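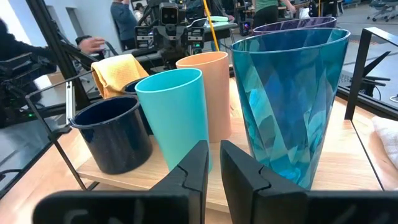

I run the people side of things at Conness, and when my boss asked me to write the page about who we are, I said fine, but I'm going to write it the way I talk. So, hi! We're a company that handles, sorts, rinses and repacks reusable tableware for cafeterias and event companies, and for a few years now we've been teaching robots to do a good chunk of it with us. If you come by on a regular day you'll find cups on a blond wooden table, a big teal one with those twisty facets next to plain peach and turquoise ones, and a yellow cloth hanging behind them, and people going about their day a few steps away. The see-through cups are everyone's least favorite, by the way. Light goes right through them and the grippers have a much harder time with them than with a nice dull matte cup. Ask any of us about it and clear your afternoon.

Home Our Story People Jobs Visit Contact

6 min read

How we got here

Conness started as a packing room in Trammont with one loading door and a sink that backed up every March. Shahram Farahani opened it after years of working other people's packing lines, and he still has opinions about how you stack a saucer. In the beginning it was all hands. You stood at a bench, you picked up a cup, you looked inside it, you turned it over, you put it in the right bin, and then you did that again until lunch. I did it myself for two years before I moved to the office, and my wrists have never quite forgiven me.

When the first arms came in, people were scared, and I'm not going to pretty that up on our own website. I was scared too. There was a long meeting in the break room and a lot of folks wanted to know if they were training their replacements. Shahram said he couldn't promise what the place would look like in ten years, but he did put in writing that no one would lose a job or an hour of pay over the changeover. That letter is still taped up by the time clock, pretty yellow by now. We have 109 people on the payroll as of this fall, which is more than when the arms arrived - though plenty of them do something different from what they were hired for.

What the work is like now

The biggest change is that sorting stopped being a whole job and turned into a part of several jobs. Someone sets out the items, someone runs the arm through the pick, someone keeps an eye on the screen and marks where it went wrong (it goes wrong!). We call each set of those a round, and our crew got through 629 of them last month. Some rounds are dull. Some end with half the room leaning over a mug arguing about whether the handle counts as an edge.

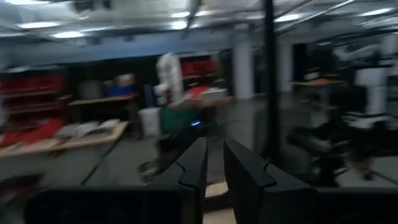

Out on the shop floor, with the arms and the red shelving.

Our software side is a small group we call Tredia, which was the name of an old project and just stuck. They sit on the same floor as everyone else, and that was a fight to get. For a while they were in a separate office upstairs and every question took two days. Now if a gripper is squeezing too hard, the person who saw it walks over and says so. Most of the good fixes in the last year came from people who used to stand at the benches, because they know what a cup feels like right before it slips.

There are things I miss, and I'm not the only one. The old line was loud but you could talk the whole shift, and you knew all about everybody's kids. The new work takes more looking at things and less chatting. We added a longer shared lunch to make up for some of that, and it helps, mostly. A few people tried the new jobs, didn't like them, and went back to hand packing the fragile orders, and that's a perfectly good job here with the same pay.

Training

Everyone who wants to move over gets paid class time. It's called the Menon course, after the training room it's held in, and you don't need to have touched a computer at work before. You do need to be patient. I took it last year and crashed an arm into a tray of bowls on my first morning, in front of my own staff. The course book is way too long and we're working on it.

Come see us

We do open visits for families, schools and anybody thinking of applying. Wear closed shoes, and bring a sweater if it's cold out, the big door is open a lot. We've had around 800 visitors so far and the little kids ask the best questions. If you're looking for work, the Jobs page has what's open right now, and I read every application myself.

Page updated November 2019

417 shares Leave a comment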